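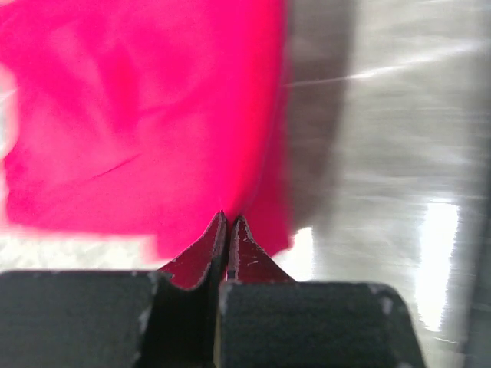 Bright pink fabric with a thin crease across it.

About Somley

Somley is a clothing repair and alteration shop. We hem pants, replace zippers, patch elbows, take in waists and let them out again. We also mend curtains, tablecloths and other household fabric, as long as it fits on a cutting table.

Carla Farah started the shop with one secondhand sewing machine and a counter she shared with a shoe repair business. When the shoe repair business moved out, she took over the rest of the lease. We are still at the same address, 306 Garba Street, with the entrance on the side facing the parking lot.

What we do

Most of our work is everyday clothing. Jeans and work pants make up the largest share, followed by coats, mostly for zippers and linings. We take formal wear too, but please bring it in early. Beaded and sequined pieces have to be opened up and sewn by hand, and we only book a few of them at a time.

We do not clean clothes, and we ask that items be washed before you drop them off. We do not work on leather, fur or shoes. For leather we usually send people to Munel, two doors down.

Prices and timing

A plain hem is $20. A new coat zipper is $40, including the zipper. Anything else is priced at the counter after we have looked at it. You will get a written ticket with the price on it, and we call before doing any work that would cost more.

Hems are usually ready in 2 days. Larger jobs take longer, and September is our busiest month.

Who works here

Carla runs the shop and handles most fittings. Sutrisno Sembiring does tailoring and coat work. He trained in menswear and joined us after the Zultari factory store closed. Tõnu Eglītis does the household fabric and most of the invisible mending. Sipho Mkhize is at the front counter and keeps the ticket book, so he is the person to ask about an order.

Classes

We teach a basic mending class on Tuesday evenings at 6:30, after the counter closes. It covers buttons, hems, small holes and torn seams. Thread and needles are supplied. Bring something of your own to fix. Sign up at the counter or by phone.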